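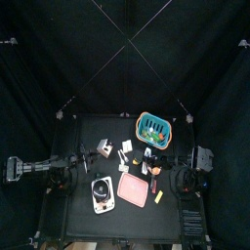 Play food, a slotted basket and tableware on a black tabletop.

Cancombe play library opens its shelves of pretend food to every family in town

30/10/2025
By the Skellura press desk
3 minute read

Families in Cancombe can now borrow complete pretend kitchen and picnic sets free of charge, thanks to a new lending shelf put together by the toy library Skellura with support from the housewares firm Vitale.

The shelf holds 48 sets, each one packed in its own basket and ready to carry home. Between them they contain over 300 pieces of play food, along with cups, bowls, light plastic cutlery and small boxes and packets for playing shop. Any household in the town can join, and a set can be kept for three weeks at a time.

We are so pleased to see this one open! Pretend food has been the most asked-for thing at our counter ever since we started lending, and until now we only had a couple of tired boxes of it (one of them mostly carrots). Children as young as two will happily serve lunch to a row of teddies, and older brothers and sisters tend to drift in and start running the café, writing menus and charging shocking prices for soup.

The sets come in four kinds: picnic, greengrocer, breakfast and corner shop. Each has a card tucked inside with a few simple games to try, such as laying a place for everyone at the table, sorting the fruit from the vegetables, or packing the basket so that nothing sticks out of the top. That last one is harder than it sounds and has kept several grown-ups busy on our floor.

Skellura tried out the idea in April with 45 households, who borrowed early versions of the sets and told us what worked. They wanted bigger pieces, baskets with proper sides and fewer things that roll under the sofa. They also asked for real-sized forks and spoons in place of doll-sized ones, as small children like to use what they see at the dinner table. All of that has gone into the finished shelf. 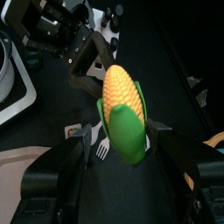
Do I need to wash the play food before I bring it back?
A quick wipe with a damp cloth is plenty. Every set gets a full wash in warm soapy water at the library before it goes out again, and the cardboard boxes are swapped for new ones when they get soft at the corners.

Lost pieces are not charged for. If a tomato goes missing, just tell us when you return the basket and we will replace it from the spares drawer. Families who find it behind the radiator a month later are welcome to drop it in.

The library also has 200 single pieces of play food for childminders and playgroups who want to top up what they already own. These can be borrowed by the handful, with no need to book.

Skellura is on the ground floor of the old ticket hall at Skotport, a short walk from Cancombe high street, with level access and room for pushchairs. New members can join at the counter with proof of address.

Recent items
Wooden railway sets back on loan after repairs
Skotport ticket hall gets a reading corner
How to pack a puzzle so it comes back whole
Dressing-up clothes: what we can and can't take
Vitale and Skellura plan a second lending shelf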